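Why Does a Towel Take Up Less Room When You Fold It?

Grab a towel and drop it on your desk. Go on, I'll wait! It probably flopped into a lumpy heap. Now fold it up and put it back in the same spot. Smaller, right? But you didn't cut any of it off, so where did the rest go?

The answer is air. A dropped towel is full of little caves and tunnels with nothing in them but air. Folding presses the layers flat against each other and squeezes most of that air out. It's the same towel – it just stopped hogging all that extra space.

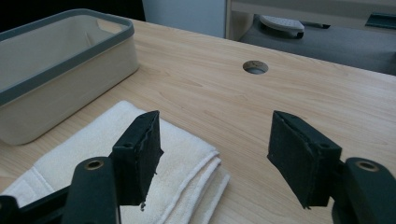

I got curious about this back in April, when I was writing the tidying chapter for my kids' page at the Avingate Library in Bokovdale. I had one bath towel, one desk and a whole rainy afternoon. My towel is 70 centimeters wide (a bit over two feet), and each time I folded it in half, one side got half as long and the stack got twice as thick. One fold makes two layers. Two folds make four. After 3 folds you have eight layers, and it's starting to feel like a pillow.

So can you keep going forever? Nope! By the time I wanted a sixth fold, the towel was fighting back. The cloth on the outside has to stretch all the way around the fat part in the middle, and it runs out of cloth to do it with. Try it with a washcloth and you'll get stuck even sooner.

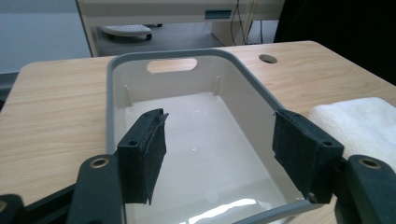

Now for the part I like best, which is putting things away. Before you pack anything, look at the shape of the space you've got. Some bins have straight, flat insides, and some have bumps you wouldn't notice until a corner of your towel gets squashed against one. A gray-rimmed bin with pale insides like this one has thin ribs standing up near its back corners, so a neat square stack might not slide all the way into them. It has an oval handle hole in the back wall too, so I'd keep small stuff like doll socks away from that end!

Want to try a test? Toss your washcloths into a bin any old way until it's full to the top. Then take them all out, fold them and stack them up. When I did this with 17 washcloths, I had space left over for my Kasach puzzle (the big one with 2,778 pieces, still in its bag).

Next time I'm going to try rolling them instead. My guess is that rolls leave little gaps where the round sides touch. What's your guess?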